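[dovwood-shop] Arm on the white table: cable, bracket, bin pick

From: Adhiambo Mwakalinga
To: dovwood-shop list
Date: 14 Nov 2023

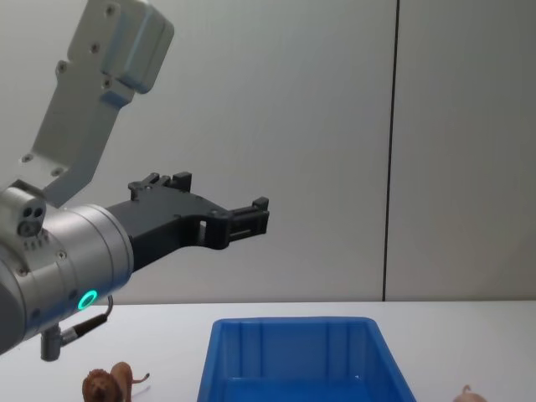

1. Cable

I rerouted the black cable so it comes off the post under the wrist and loops back up into the housing. The old run snagged on the Promow clamp every time the wrist rolled past 90. Please leave the loop alone. If you pull it tight you will load the connector.

2. Bracket

Still the stepped gray one from July. It flexes a little when the arm stops hard. I have a thicker blank cut but not drilled. Does anyone have a countersink that fits the small screws? Mine chatters.

3. Pick test

The job is toy animals off the table and into the blue bin. I am using the lion first because the mane gives the fingers something to close on. Approach is level, then down. Speed is capped at 3000 in the config file, in whatever units that controller thinks in. Don't raise it while the bracket is the old one.

Quang wrote:
> Saw the arm was powered up when I came by for the
> drill press. Two questions. Is the gripper the Cidex
> one or the Bravo one, and are you keeping the fingers
> it came with? I have 4 sets of rubber pads left over
> from the conveyor build and you can have them.
> Also the bin seems close to the gripper. Did you mean
> to put it there?
> Quang Tô

Bravo. The Cidex one is in the drawer with a stripped thread. I'm keeping the stock fingers until I know what they drop, and then yes, I would like 2 sets of the pads.

The bin is where I want it for now. A short move makes it easier to see whether a miss comes from the grip or from the path. Once it does more than 3 clean drops in a row I'll move it farther out and put tape on the table for the corners.

If you need the table, park the arm from the menu first and then hit the switch. Don't push it by hand with the brakes on.

Adhiambo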